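Subject: Re: [drurnham-cricket] Saturday batting order

Viorica Petek wrote:
> We were 12 all out in the second innings. Who opens against Clirnine?
> I don't want Quang at six again.

Quang opens with Zerrin. He has 161 runs this season and asked for the spot. Roxana drops to four.
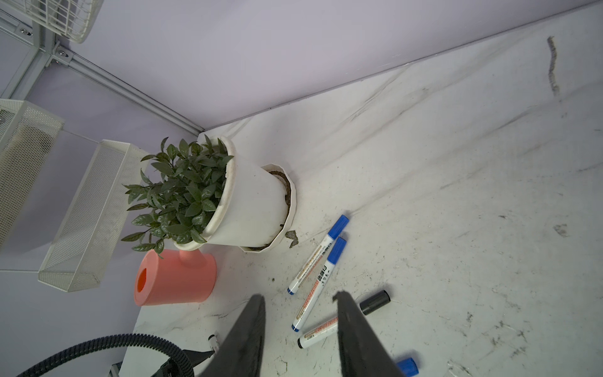
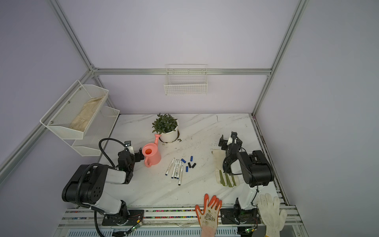

Marble-patterned tabletop, both pictures.

Nets are Tuesday at 6. Bring your own pads, the club set is short a left one. I still need two people to score.

Vy Kim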